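Fashola Orders Drama Series 'Clumach' From Skelletell

Streaming service Fashola has ordered a drama series set in a fishing town where a woodturner's death divides two families. Titled "Clumach", it is being made by production company Skelletell.
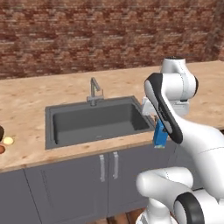

Darragh Coughlan wrote the scripts and Treasa Noonan will direct. The first season has eight episodes of 45 minutes each, and filming began in August.
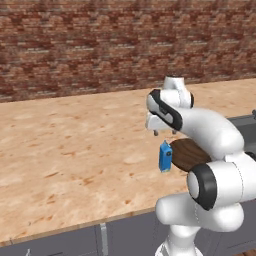 Cathal Mac Mathúna said the scripts were the strongest he had read in years and that he signed on before seeing the last two. He plays the dead man's brother – his first lead role in television.

Jeferson Bragança and Brendan Tierney also star.

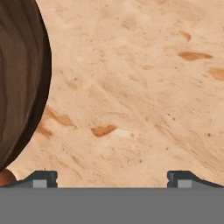 Last updated: 17/10/2019

Distributor Esodska will sell the series outside the home market. No release date has been set.

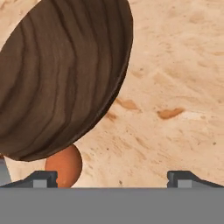 Noonan said most of the story takes place indoors, with 30 days of the shoot set aside for the workshop scenes. The dead man's trade runs through the plot, and each episode opens on a piece of his work. A dark brown wooden bowl with wavy bands of grain, like the one shown, is the kind of thing the families end up fighting over. A second season is being discussed.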